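Carpet stain tips: what I believe and what I don't

5/29/24

Every household page on the internet will tell you that bicarb and vinegar lift anything out of a carpet. I have my doubts. Put the two together and you get a nice fizz, and then you get slightly salty water. The fizz looks like work being done. Mostly it's just fizz.

Used separately they do have their place. Dry bicarb, left overnight and hoovered up, takes the edge off a smell. Vinegar, one part to four of cold water, is fair on tea. Neither does much for grease, whatever the woman at the Jikcombe market stall says.

Blot, don't rub. This one I do believe. White cloth, folded, pressed down hard with the heel of the hand, then turned to a clean side. Work from the outside of the mark inwards. It's dull and it takes ages, and it beats most things sold in a spray bottle.

As for the sprays, I bought the Stokar foam in April after reading all the praise for it. It took gravy out of a wool mix no faster than washing-up liquid in lukewarm water (half a teaspoon in 200 ml, no more or you'll be rinsing till teatime). It also left a sticky patch that picked up dirt for weeks.

Short, flat-textured carpet is more forgiving than deep pile, and you come across it in odd places.
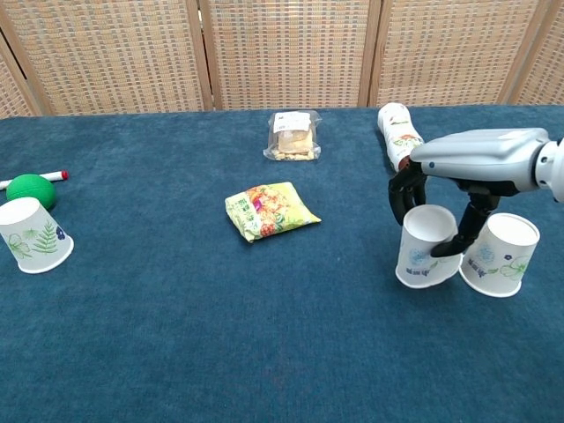 Blue carpet on a tabletop, with a woven divider behind.

Steam cleaners: be careful. A hired machine puts down a lot of water and doesn't always suck it all back up. If the backing stays damp you'll smell it. Windows open, two passes with the trigger off for every one with it on, and keep off it until it feels dry underneath as well as on top.

Ice cubes on chewing gum, fine. Ice cubes to raise furniture dents, maybe. I tried it on four dents and two came up, and those might have come up anyway. A damp cloth and a fork did as much.

Shaving foam, white wine on red, salt on everything: no, no, and only if you like hoovering salt.

Whatever you use, try it first inside a cupboard or under the sofa and leave it a full day. Colour can shift as it dries, and the label won't pay for a new carpet.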